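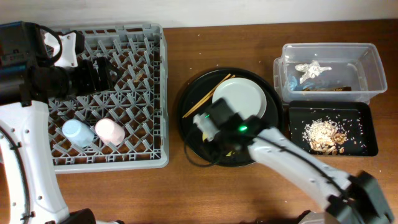 About Camer

Camer Kitchen School teaches ordinary cooking to adults. We run evening and weekend classes in a former printing shop on Zelleck Street, two blocks from the bus depot. Most of our students have a job, a small kitchen and not much time, and the courses are planned for them.

We are not a culinary academy and do not prepare people for restaurant work. Students who want a professional certificate are better off at a community college, and the office will tell you so if you call.

How the school started

The school was opened in September by Declan Phelan, who had spent most of his working life cooking in hospital and college kitchens. He began with one class, a six-week course called Weeknight Suppers, held in a church basement with four electric burners and a sink that drained slowly. Eight people signed up and seven finished.

The second term had a waiting list. Declan rented the Zelleck Street building the following year, after the printer moved out. It needed new wiring, new drains and a floor that could be mopped. The old paper hoist is still bolted to the ceiling at the back, as taking it down would have meant closing for two weeks.

To date 1,201 people have completed at least one full course with us. Single-session students are not included in that number.

What we teach

Foundations is the course most people take first. It runs for eight weeks, one evening a week, and covers knife work, stocks, rice and grains, eggs, roasting, braising, simple breads and how to plan a week of meals. There is a short reading packet for each class. You do not need any experience.

Weeknight Suppers is still offered. It has changed a good deal since the church basement, mainly in the number of recipes. There used to be four dishes an evening, which meant everyone rushed and no one ate until nine. Now there are two.

Cooking for One or Two is a four-week course about portions, leftovers and freezing. It was first planned for retired people, but the students have been all ages.

Rice and Noodles is taught over five weeks. It covers plain steamed rice, fried rice, rice porridge, pilaf, hand-cut noodles and several broths. Students in this course should be comfortable with a knife or have taken Foundations.

Bread runs on Saturday mornings in the colder months only. The building gets too warm in summer for the dough schedule we use.

We also hold single sessions on subjects such as pickling, pie crust, dried beans and sharpening. These are announced at the start of each term and are open to anyone over 16.

How classes work

A class is three hours long. The first half hour is a demonstration, and then students cook in pairs at their own stations. Everyone eats together at the long table near the front windows. Cleaning up is part of the class, and we leave 25 minutes for it.

Some new students are surprised by that last part. Washing, drying and putting away are taught in the first Foundations session along with knife work, and they come up again in later weeks. A cook who clears as he goes has room to work, and in a small apartment kitchen room is usually the problem. We show how to stack a rack so things drain, which pans should not be soaked, and how to get starch off a pot without scratching it. Each pair washes its own equipment.

Class size is limited to 12. We have been asked to raise it and have decided against it, at least in this building.

Recipes are handed out on paper at the end of the evening. We tried giving them out at the start, and students read ahead instead of watching the demonstration. If you lose a recipe, the office can print another.

Our teachers

Declan teaches Foundations and supervises the other courses. There are five part-time teachers, all of whom have cooked for a living at some point and most of whom still do. New teachers assist for a full term before they lead a class. They are paid for that term at the same hourly rate.

We ask teachers to cook each recipe on the school's own burners before teaching it. The burners at stations four and five run hotter than the others and timing has to be adjusted.

The Ó Dubhghaill Fund

Part of the school's income goes into the Ó Dubhghaill Fund, which pays course fees for people who could not otherwise attend. It is named for the family who owned the printing shop and who let us have the building at a low rent for the first two years.

The fund covers the whole fee and all ingredients. Applicants fill out a one-page form. We ask for a short statement of need and do not ask for tax papers or letters from employers. Decisions are made twice a year, before the fall and spring terms, and there are usually 3 places in each Foundations class set aside for fund students. Teachers are not told which students they are.

Donations to the fund can be made at the office or by mail. Anything given to it is spent on fees and ingredients -- the school pays the cost of running it.

Oltia, our partner garden

In the growing season much of our produce comes from Oltia, a market garden nine miles north of town. The arrangement is simple. They send a list early in the week, we choose from it, and the recipes are changed to suit. This means that a course taken in spring will not be quite the same as the one taken in fall. Some students come back to Foundations a second time for that reason and are welcome to, at a reduced fee.

Oltia also takes our vegetable trimmings for compost. Cooked food goes out with the city collection.

The rest of our ingredients are bought from a wholesaler and from the grocery stores on Zelleck Street. We try to avoid recipes that call for anything a student would have to order specially. Where a dish really needs something unusual, the handout gives a substitute and says plainly what will be different.

The building

There are six cooking stations, each with a gas burner pair, a shared oven and a prep counter. The front room has the long table and a lending shelf of roughly 400 cookbooks, most of them given by former students. Books may be borrowed for a month. There is no card system, just a notebook on the shelf, and it has worked well enough so far.

The front entrance has one step. The side entrance on the parking lot is level, and two of the stations have lowered counters. Please tell the office when you sign up if you would like one of them, so the pairs can be arranged in advance.

Parking in the lot is free after five. Before that, use the street. The number 9 bus stops across from the building and runs until late in the evening.

Allergies and diets

Let us know about allergies on the sign-up form. We can work around most of them, but wheat flour is used in the building nearly every day and we cannot promise that any surface or tool is free of it. People with celiac disease should talk to us before signing up.

Vegetarian students can take every course. In Foundations there are two meat evenings, and a separate set of recipes is provided for those. Vegan students may find Foundations a poor fit, mainly in the egg and braising weeks, though several have taken it.

Fees and cancellations

Fees are listed on the course pages and include ingredients, the packet and the use of an apron. Bring your own knife if you have one you like. School knives are available at every station.

If you cancel more than two weeks before the first class, we return the full fee. After that we return half if the place can be filled. Students who miss a class can make it up in another section of the same course during the same term, if there is room. Courses with fewer than six students signed up a week ahead are canceled and everyone is refunded.

Contact

The office is open in the afternoon on class days and closed in August. The telephone is not answered during class hours, so please leave a message or write. Letters addressed to the school at Zelleck Street reach us, and so does anything put through the slot in the side door.

Private group bookings are handled separately. Ask for the group sheet, which lists the dates still open.

Page last revised June 2018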